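Kitchen Skills Capture – kit review meeting
Held 29/07/2025, Trultholm site, upstairs meeting room and online
Minutes taken on the fly, corrections to the project inbox please

1. Last minutes
Accepted. Action on spare batteries carried over again.

2. Jollolex hand-held gripper kit – trial so far
Trial kit on loan to end of September. Pair of grippers, marker cubes, shoulder harness, head camera, charger, hard case. 2422 demonstrations logged, target was more than that but first week lost to the software licence.
Of the last batch 92 rejected. Mostly markers out of view, a few where recording was stopped early. Agreed not bad for new operators.
Operators like the weight. Don't like the trigger, stiff on cold mornings. Jollolex say softer spring is available, no charge. To be confirmed in writing.
Harness – the shorter operators have the straps on the tightest setting and it still slips. Ask for a small size.
Cables: same complaint as last time, they catch on table edges. Clips on order.

3. Price
Jollolex quote is $2791 per kit, ex freight. Discount only kicks in at 5 kits. Discussion whether we need 5. Training group says yes, finance says show us the September numbers first. Left there.
Starkley quote still not recieved. Chased twice. If nothing by next meeting, drop them.
Belhaj will rent but minimum term is a year and repairs are extra. Not keen. Keep as fallback.

4. Tasks and room set up
Toaster oven task stays in. Operators to stand square to the table before starting, grippers at the near edge, then go on the beep. Too many people starting with hands already half way to the oven door.

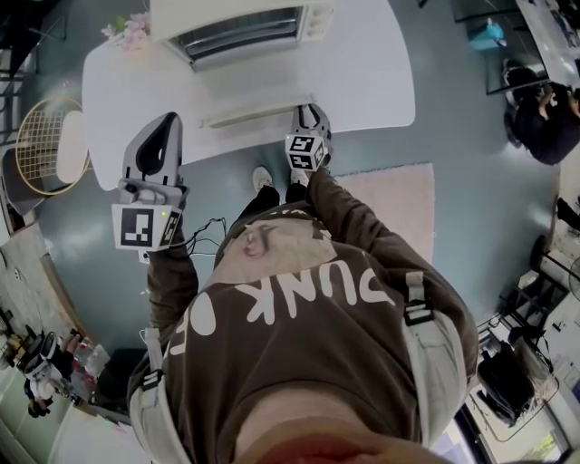

Start position to go on the wall sheet, large print. Also agreed to shift the table a bit between sessions so the data isn't all the one angle. Mark the floor with tape, new colour each week.
Queried whether three people working in the one room is too much. Noise is OK, but walking behind the operator is putting people off. Try staggered starts for a fortnight.
Plates and cups task on hold til the gripper pads are sorted. Pads going shiny, losing grip on glazed stuff. Jollolex sending a thicker pad to try.

5. Data handling
Uploads slow after lunch, moved to overnight. Consent forms – two missing, not to be used untill signed. Faces to be blurred before anything leaves the Trultholm server, including Jollolex support requests.

6. Other business
Storage cupboard key has gone missing, new one being cut.
Request for anti-fatigue mat. Approved.

Actions
– Spring and small harness, written answer from Jollolex (purchasing)
– Final chase to Starkley (purchasing)
– Wall sheet and floor tape (training group)
– Rejection figures by task, not just total (data group)
– Spare batteries (carried)

Next meeting date to be circulated. Closed early, room needed.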